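Open Day at Indum: Frequently Asked Questions

We use cookies to remember your settings and to count visits to this page. By continuing to browse you accept this. Manage settings

Last updated 2026-03-25

The April open day covers our work on household handling: how a robot can learn to pick up and put away the small things people keep at home. These are the questions we get most often by email. If yours is missing, write to the visits desk and Oda Lie or one of her colleagues will answer, normally within two working days.

What will I see?

There are three stations. The first is a talk with video from homes. The second is a table where you can use the hand-held grippers yourself. The third is the Dritura arm, which runs a short program of picking and placing. You can do the stations in any order except the arm, which runs at set times posted by the door.

What kind of tasks do you work on?

Mostly sorting and tidying. One of the tasks shown in the talk is sorting hair accessories and jewelry on a bed, with a shallow box as the container. Items like these are hard for a machine. A scrunchie changes shape when you squeeze it, a bead bracelet rolls and folds, and thin cords catch on each other.
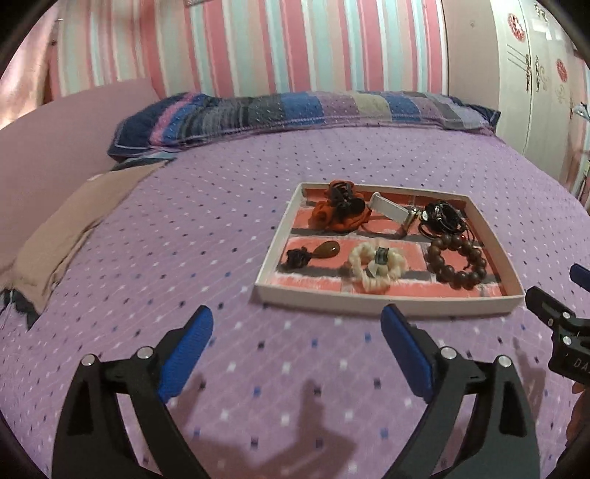

We also cover kitchen drawers, folding small towels, and packing a school bag. The talk goes through each of these in turn and takes 25 minutes, with time for questions after.

Are the grippers robots?

No. They are tools held in a person's hands. Each one has two fingers that open and close. The person does the task with them, and the recording is later used to train a robot that has similar fingers. At the second station we explain which parts of a recording are used and which are thrown out.

Why not record people using their bare hands?

We do some of that too. A bare hand has more fingers than our arm does, so a lot of what it does can't be copied directly. With a gripper, the person has to solve the task with the same two fingers the robot will have. Kerstin Torvik covers this in the talk and will show the same task done both ways.

Why do you use real bedrooms and kitchens?

A lab table is flat and plain. Homes have patterned sheets, soft mattresses, wallpaper, curtains and light from a window. A system trained only on a plain table does poorly when the background is busy. We want recordings that include all of that.

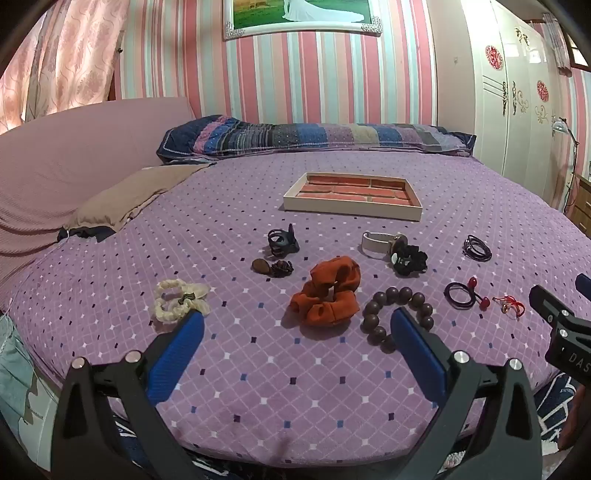 Sorting task on a bed: scrunchies, a claw clip, a wristwatch and other small items spread out in front of the box.

How many recordings do you have?

The sorting set holds almost 3,000 recordings. Of these, 2,000 have been checked by hand and are used in the training runs you will hear about. The rest are waiting for review.

Can I try the grippers?

Yes. Each visitor gets a turn of about five minutes. You will be given a mixed pile of small items and a box. Take off rings and loose bracelets first. The grippers suit adults and older children; children under ten need an adult next to them.

Will I be recorded?

Not at the try-out table. The recording function is switched off there for the whole day. The talk is filmed for our own archive from the back of the room. If you don't want to be in it, sit in the last two rows.

Can the arm do everything shown in the talk?

No. The arm handles beads, clips and larger scrunchies fairly well. It still has trouble with thin elastic ties and tangled cords, and it will sometimes drop things during the demonstration. We leave the failed attempts in and the operator will say what went wrong where we know.

How many people can come?

Each session takes 70 visitors. There are two sessions, morning and afternoon, with the same content. Booking is free but required. If a session is full you can join the waiting list on the same form.

Where is it?

In the Fonseca building at Stindley, ground floor. Use the east entrance. Parking is on the far side of the building and is limited, so take the bus if you can. The entrance, all three stations and the restrooms are step-free.

Can I bring a school group?

Yes, up to 20 students with two adults. Please contact Oda Lie before booking so we can set a separate time for the try-out table.

Is there food?

Coffee and water only. There is a cafeteria on the second floor that is open until 2 p.m.

Can I take photos?

Yes, at all three stations. Please don't use flash near the arm, as it affects the cameras.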